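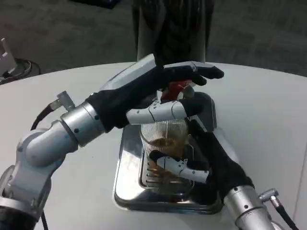 *Page last changed: February*

## Listel counter drip tray, stainless steel

We have been selling the Listel tray for longer than we have had a proper website, and it is still the thing people ring up to ask for by name, so it seemed only fair to give it a page of its own at last. It is a rectangular stainless steel tray that sits under your glass while you fill it, and it catches whatever misses. If you have ever wiped the same ring off the same bit of table every morning before breakfast, you will know why people grow so fond of it!

You will see it with a clear ribbed glass standing on it, on a round white table, and it is very much at home on a table like that as well as on a long counter. Ribbed glasses are lovely to hold but they do send drips off in all directions, and a tray underneath saves a good deal of mopping up. (The glass isn't part of the set, I'm afraid – we keep the Abernathy tumblers on a separate page, and they come in boxes of 9.)

### Looking after it

Warm water, a little washing-up liquid and a soft cloth will do for nearly every day of the week. Please don't use wire wool, however tempting it looks after a spill of blackcurrant cordial has been left overnight. If you live in a hard water area you may find a chalky bloom creeping in at the corners, and a splash of white vinegar left for a few minutes will shift it. Dry the tray afterwards and it will keep its shine nicely.

Empty it before it looks full. Mawuli Appiah, who packs most of our orders, keeps one at home and tips his out each evening when he does the cups.

### Ordering

- **Item number:** 952
- **Finish:** stainless steel
- **Sold:** singly, or by the carton of 40 for cafés and canteens
- **Glass:** not included

Single trays go out in a plain card sleeve. Cartons are heavier than you might expect, so do let us know if there are stairs at your end – we would much sooner hear about them beforehand. For anything over 1,000 trays please write to Rochelle Nguyen-Tran at the Oruvo office, and she will work out a price and a delivery date with you.

The older Juklow tray has now sold out. Customers who had that one often ask whether the Listel will fit the same spot, and the best thing is to measure your space and send us the figures, and we will check them against a tray from the shelf before you order.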